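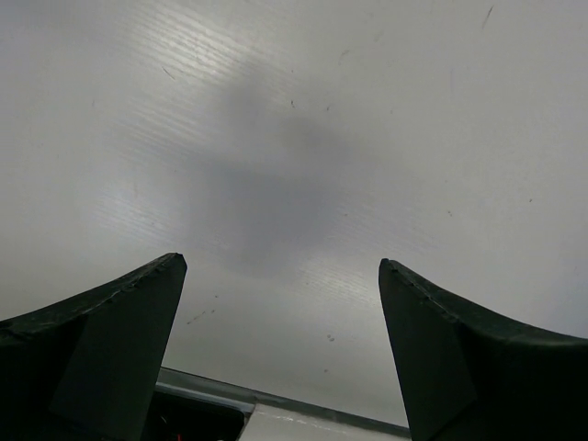
Week two with the Buto gripper kit from Vindik. The box promises "setup in 30 minutes," and I believe it, provided the clock stops whenever you go looking for a hex key.

Two fingers, one wrist camera, 72 pages of manual. Seven of those are about the warranty, and I've read them more closely than the rest.

For $200 it's a decent buy. The software found my arm on the first try and then forgot it over lunch. Closing force is adjustable from "polite" to "goodbye, egg." Lucyna Rutkowska sold me her spare set of fingers, and she wants them back in December, which I think makes it a rental.

The Plellik kit costs more and comes with a carrying case. I don't carry mine anywhere. Next up is the firmware update, once I find the cable.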